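Drevow opens second collection site for two-arm household tasks

September 2024

Drevow has started recording demonstrations at a second site, the company said, adding 14 workstations to the ones it already runs for its Skavidis manipulation model. Each station has a pair of small arms driven by a person through a matching set of leader arms. Joint positions and video are logged together and stored as one episode.

The first task set covers kitchen items. Operators record 200 episodes per task before the station is reset with a new layout. A task that falls short in review goes back for another 200, which brings the ceiling to 400. Episodes with dropped objects are kept and labeled separately, and the training team decides later whether to use them.

Maëlle Doucette, who runs collection at Drevow, said the main change from the first site is in how layouts are assigned. Operators used to arrange the table themselves, and by August the recordings had drifted toward a few favorite positions. Layouts now come from a list generated the night before.

"We had a lot of data and not much spread," Doucette said. "The policy did well on the left half of the table and poorly everywhere else."
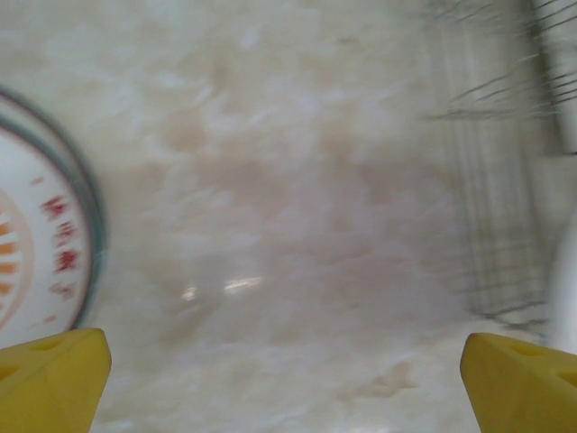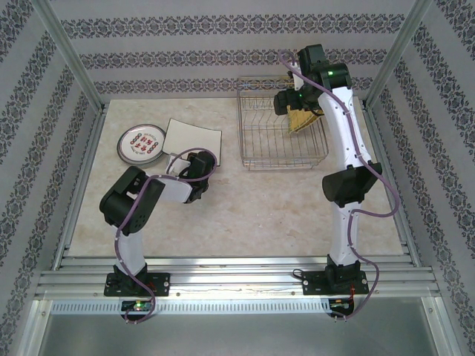

Video quality is the other open item. Toàn Phí, an engineer on the Skavidis team, is testing a filter that scores each video frame for sharpness and lowers its weight in training. Wrist views are the hard case, as in the first picture, where the wires of the rack blur into doubled lines. The fixed view of the enclosure holds both arms and the tabletop at once, so the filter leaves that stream alone for now. Phí said a strict cutoff removed too many fast reaches in early trials, and the threshold has been loosened twice.

Storage and labeling are handled by Rostami under an existing contract. Drevow plans to add cloth folding and drawer tasks once the kitchen set passes review. It has not said whether any of the recordings will be released outside the company.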